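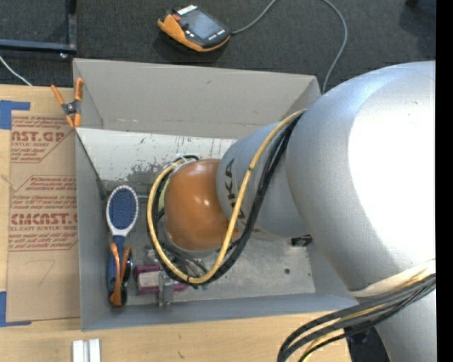 Readers who wrote to us after the first rumor say they do not need a bigger screen, they only want a phone that can stay alive from Friday evening until Sunday. It seems that Clerano was listening to the same kind of people. The company announced on Wednesday, March 2, 2022 that its next mid-range phone, the Asenix 4, will come with a larger battery and a slower, less hungry display, and that it will go on sale before the summer.

The announcement was short. Clerano put a page on its website with the main specifications and a promise of a longer presentation later. There was no live event, and the page does not give an exact date for the stores. It says only "late spring" for Europe and "after that" for other markets, so buyers in the United States and Canada will have to wait for more news.

What we know is the following. The Asenix 4 has a 6.1-inch display with a brightness of 600 nits, the same as in the previous model. The refresh rate goes down from 120 Hz to 90 Hz. Clerano writes that this was a decision made for the battery, and that users can also lock the screen at 60 Hz if they want. The phone weighs 298 grams in its protective case, a number that already caused some discussion on the forums. The weight without the case is not given anywhere on the page, and we have asked the company for it.

The battery is the main point. Clerano promises three days of normal use, but it does not explain what it means by normal. In the small text under the table we can read that the test was made with mobile data switched off at night and with automatic brightness. The previous model was promised to last two days, and in our own use it reached a day and a half, so we would be a little careful with the new promise too.

There are two versions. The basic one is called simply Asenix 4, and the second one, with more storage and a better front camera, has the name Asenix 4 Vainio. Both have a headphone jack and a slot for a memory card. Both support 5G, but the basic version will be sold in some countries with 4G only, and the list of these countries is not ready. We recommend checking the box before buying, especially from an online store that ships from abroad.

The software is another open question. Clerano uses its own layer on top of Android, called Avis, and last November an update to this layer caused problems with notifications on older phones. The fix came after more than 3 weeks. The new phone will start with a fresh version of Avis, and the company says it will receive security updates for four years. For large system updates the page promises only two years – less than many people hoped for.

The price is not announced. A retailer's page showed an amount for a few hours on Tuesday, but it was removed, and Clerano did not want to comment on it. Pre-orders should open together with the longer presentation. Owners of the previous model will get a discount if they send the old phone back, and the conditions for this will be published on the same day. The protective case is included in the box with both versions, but the charger is sold separately.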